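Progress note to Odell, covering up to end of April. Sorry its short, the longer version comes with the accounts.

## Where we are

Prencombe hall damp and draught works mostly on track. North wall repointed, gutters cleared and rehung on the lane side. Loft insulation down over the main room, not yet over the kitchen - joists there need looking at first. Tuominen have quoted for the secondary glazing and we've accepted. Six windows, fitting in two visits.

Meter readings taken at the start and end of the month as you asked. Heating now goes on at 4pm for evening bookings instead of 2pm and the room is warm enough by the time people arrive. The bridge club still want it earlier. White four-socket strip with a button for each socket, on the table: 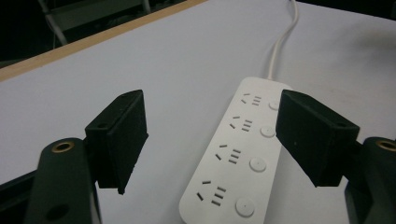
## Money

- Grant received: £2677
- Spent or committed: £1469
- Of that, £200 was the scaffold tower hire, which ran over by a week through rain
- Balance carried forward: £1208

Glazing deposit is in the committed figure, the final payment isnt. No change to the budget headings. Lime mortar came in under, guttering came in over, they more or less cancel out.

## Still to do

Kitchen ceiling. Draught strip on the double doors. Rumex are printing the energy leaflet for hall users, 2000 copies, proof recieved and sent back with two corrections (wrong booking hours, wrong postcode). Leaflet goes out with the parish newsletter. Page two is the switching-off page - lights, urn, heaters, anything left on at the socket.

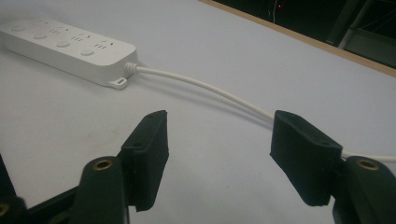
**Will the kitchen ceiling need more money from Odell?**

Not from this grant. If the joists turn out bad we'll put in a separate request, with quotes, and leave that bit of insulation until its settled.

Next note after the second glazing visit. Receipts to follow by post.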